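Wragg Supported Housing, Brustby
Equipment Review Group
Minutes of meeting held 18/07/2021

1. Minutes of the February meeting
Accepted with one spelling fix under item 3.

2. Flendurex hand-held gripper kit (trial offer)
The group went through the supplier's offer. The kit is priced at $3,385 with a 4-week trial, or $1,814 if we take it without the training days. Bedroom work was looked at first. 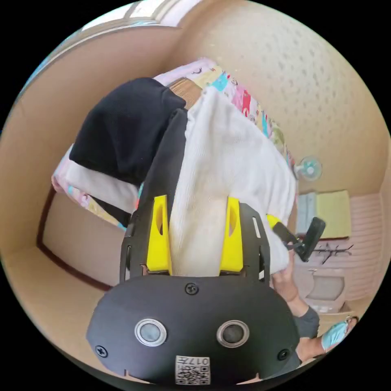
Grippers with yellow fingers, in a bedroom with a patchwork cover on the bed.
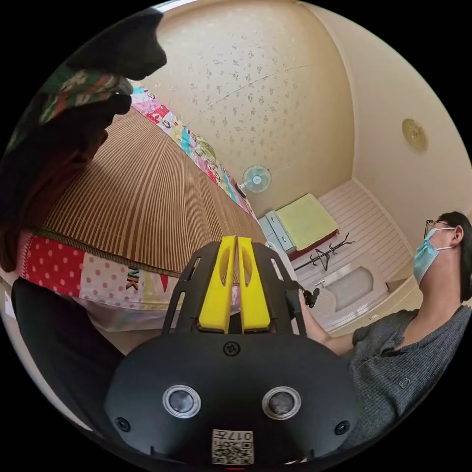
Rirnedska asked whether the fingers would catch on loose knits, and said the quote was no use to us until the supplier put in writing who pays for a damaged blanket. Rirnedska also felt the training days should not be dropped to save money.

The group agreed on the second point. On the first, the secretary will write to the supplier. It was noted that the quote leaves out freight and says nothing on spare fingers, or on whether the labels can be wiped with our usual cleaner.

There was some discussion of whether staff would need to wear gloves with the handles. Left open.

Moved that we accept the trial at the full price, subject to a written answer on damage. Carried, one against.

3. Storage
The hall cupboard is full. Trial equipment to go in the office, colour tagged, and be signed out in the blue book.

4. Other business
Invoice for the stair rail still not received. Secretary to chase.

Meeting closed.

Recent items
Minutes, February meeting
Stair rail: quotes received
Equipment sign-out form (revised)
Laundry roster changes
Flendurex trial: terms of offer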